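Sânziana Ene writes the planning software for a two-armed robot cell at Lekdale, and most of her week goes into a part of the code that decides when to do nothing.

“People ask about grasping,” she says. “Grasping is a few hundred lines. The waiting logic is 2,620 lines, and I would like it to be shorter.”

The program is called Neagu. It takes a task written as a list of steps, works out which arm does what, and checks the plan again while the arms are moving. Ene started it with Aurel Onu, who handles the low-level control. The current test tasks use kitchen things, handled over a white board in the middle of the table.
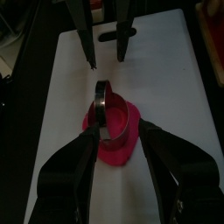
Her main problem is shared space. When both hands want to be over the same small object, a planner that treats each arm separately will either collide or freeze. The first version froze.

“We gave each arm a bubble and said the bubbles can't touch,” Ene says. “That is safe, and you can't do anything useful with it. Two hands working on one cup are always inside each other's bubble.”

Neagu now passes a reservation back and forth. One arm holds the space close to the object, and the other may enter only along a path the first has agreed to. The agreement expires after 400 milliseconds unless it is renewed. Onu wanted 300. They tried both on a Wednesday and kept the longer one, as the shorter one made the arms stutter whenever the perception process fell behind.

Perception belongs to Veronica Bucur, and it does fall behind. Thin metal parts and clear plastic are the worst cases – the depth estimate jumps, and the planner has to decide if the object moved or the estimate did.
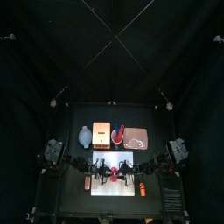
“I used to smooth everything before it reached Sânziana,” Bucur says. “She asked me to stop. She wanted the raw pose and a number for how much I believed it.”

If that number drops too low, the arms hold their position and the plan stays open. If it hasn't recovered after 90 seconds, Neagu drops the step and writes a log entry. Ene reads the logs in the morning, before anyone else is in.

The next piece of work is the task format. Steps are still typed by hand, and a wrong name in the list is only caught when the arm gets to it. Onu has a checker half written. Ene expects to merge it in March.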